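Clube de Robótica Milto – bancada da cozinha
Lista de verificação antes de ligar o braço
Revisão de 26/9/24, preenchida por Žydrūnas Lapiņa

1. Botão de emergência ao alcance da mão, testado duas vezes. OK
Comentário: para à primeira, e o clique ouve-se no corredor!

2. Base apertada, sem folga. OK
Comentário: dois parafusos reapertados. O torque fica na ficha 504, como em março.

3. Cabo do punho com folga para a rotação completa. OK, a vigiar
Comentário: rodar devagar até ao fim do curso e ver se não prende. Se roçar no suporte, chamem-me antes de mexer na braçadeira.

4. Dedos da garra alinhados, abrem e fecham a direito. OK
Comentário: ficou mesmo bonito depois da afinação da equipa Brekke (parabéns, malta, foi uma tarde inteira nisto).
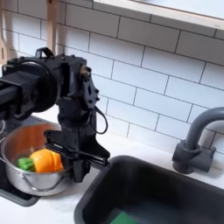
5. Velocidade limitada a 300 no painel durante os treinos. OK
Comentário: sei que apetece subir, a prova do Drovulitz está à porta e o programa novo corre lindamente, mas o limite só sai com um monitor na sala.

6. Placa do fogão desligada no quadro. OK
Comentário: o exercício é só com alimentos de brincar, não precisamos de calor para nada.

7. Torneira fechada, bancada seca. CORRIGIR
Comentário: havia pingos junto ao lava-loiça quando cheguei. Passar um pano antes de cada sessão e outra vez a meio.

8. Cabelo preso, mangas arregaçadas, sem fios ao pescoço. OK

9. Máximo de 4 alunos dentro da linha amarela. OK
Comentário: os outros seguem pelo ecrã, e até se vê melhor a trajetória!

Pendente: pano novo (ponto 7) e etiqueta do botão, que está a descolar. A folha assinada vai para a pasta Stundville, na prateleira da entrada.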